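3.2 Storage conditions and product handling

The second part of the study dealt with what happens to a facial serum between the first opening of the bottle and the last use. Stability testing in the cosmetics trade is normally done on sealed packs held in climate cabinets, and the results are used to set the period-after-opening mark printed on the box. Those tests say little about a bottle that stands next to a sink and is opened twice a day with damp fingers. We therefore asked participants to store and use the product as they would any other, and to return the bottle when it was empty or at the end of week 12, whichever came first.

Two products were used. The first was a water-based vitamin C serum in a 30 ml amber glass bottle with a dropper, sold under the Gesia name. The second was a matched formula made for this study at the Bredcombe pilot plant, filled into an airless pump of the same volume. Both contained ascorbic acid at the same starting level, with ferulic acid as a co-antioxidant and phenoxyethanol as the preservative. Neither bottle carried a storage instruction beyond "keep closed."

Bottles were sent out in November. Of 1,619 bottles shipped, 1,522 came back in a state that allowed testing. The remaining bottles were lost in the mail, broken, or returned with too little liquid for the assay. Loss was slightly higher in the dropper group. We did not replace lost bottles, and the analysis uses only those returned.

Each participant filled in a short storage form in weeks 1, 6, and 12. The form asked for the room, the surface on which the bottle stood, the distance to the nearest water source (less than one arm's length, or more), and whether the bottle was kept in a closed cabinet. Participants who moved the bottle during the study were assigned to the place where it had spent the most weeks. A second form, completed only once, asked about order of use, amount applied, and whether the dropper tip touched the skin. 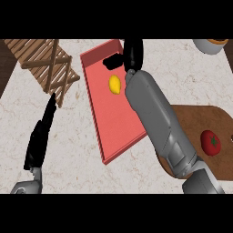 Figure 3. Countertop layout, viewed from above.

Kitchen storage was more common than we had planned for. The storage form had been written with bathrooms and bedrooms in mind, and kitchen answers in week 1 were entered under "other" with a line of free text. From week 6 the form listed the kitchen as its own choice, with separate boxes for the counter, the windowsill, and the refrigerator. A counter was recorded as stone when the participant described it as marble or granite, so a surface like the white marble one in Figure 3, with its gray and tan veining, was coded as stone. We also recorded whether a dish rack stood on the same counter, as the wooden one does in the figure, and used this as a simple marker for splashing and for wet hands. A total of 196 bottles were assigned to a kitchen counter, and these are treated as one group in the tables below, with the dish rack marker entered as a covariate.

Returned bottles were weighed, photographed, and held at 5 °C until testing. Ascorbic acid was measured by liquid chromatography with UV detection, in duplicate, and expressed as a share of the level found in retained samples from the same batch. Color was read on a bench colorimeter against a white tile. Microbial counts were made on two general media after neutralization of the preservative. Staff who ran the assays knew the bottle number but not the storage group. Dropper and pump bottles could not be masked from the person who opened them, so the liquid was moved to plain vials before it reached the instrument bench.

Package type had the larger effect. Serum from the dropper bottles was darker and had lost more ascorbic acid than serum from the airless pumps in every storage group, and the gap widened with time since opening. Within the dropper group, bottles kept on an open surface did worse than those kept in a closed cabinet. Bottles from the refrigerator did best, though this group was small and its members also reported using less product per day, which leaves a fuller bottle and less headspace. The surface itself had no clear effect once room and distance to water were in the model.

Microbial counts were low overall. Growth above the working limit was found in 19 bottles, all of them droppers. Most came from participants who reported that the tip touched the skin. The dish rack marker was not linked to growth, and neither was distance to water, which suggests that contact during use matters more than splashing. We would be careful with this reading, as the number of affected bottles is small and tip contact was self-reported on a single occasion.

Skin measurements for the same participants, including hydration and the Ririlell tone score, are given in Section 3.3. The storage groups defined here are carried over without change, except that the windowsill group is merged with the open-surface group. The mixed model follows the Kowalczyk form set out in Section 2.4, with participant as a random effect and batch as a fixed effect.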